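Drying lavender for sachets – how long before filling?

stitchbywilma
I have 200 small linen bags to fill for the Ciltcombe craft fair and the lavender was cut late. It hung in the garage for nine days. The stems snap but the buds still feel a bit soft. I have always used the Pralier method, two weeks hanging and one week in paper.

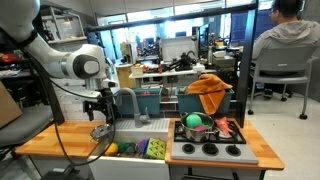
The fair opens on a Monday this year, so a third week doesn't leave me any time for sewing. Would you fill them now or wait?

harrow73
Wait. I filled early once and had mold in half the bags by February. Soft buds are not ready.

Tuvska
I disagree. If the stems snap, the buds need two more days at most. Strip them, spread them on a screen and turn them morning and night. Three weeks is too long and you lose scent.

stitchbywilma
I can try the screen. The other question is filler. Haddad sells buckwheat hulls and I was going to mix them half and half with the buds – lavender alone won't stretch to 200 bags.

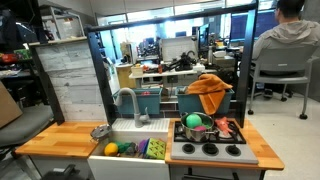 oldthimble said half and half is too weak and she would go two parts lavender to one part hulls, or use rice.

harrow73
Not rice. It draws moths in a linen closet. Hulls are fine if you bake them first.

Tuvska
Never had moths with rice, and I've used it for years. Agree on two to one, though.

stitchbywilma
Two to one then, with hulls. Stripping the stems tonight.
– Wilma MacRitchie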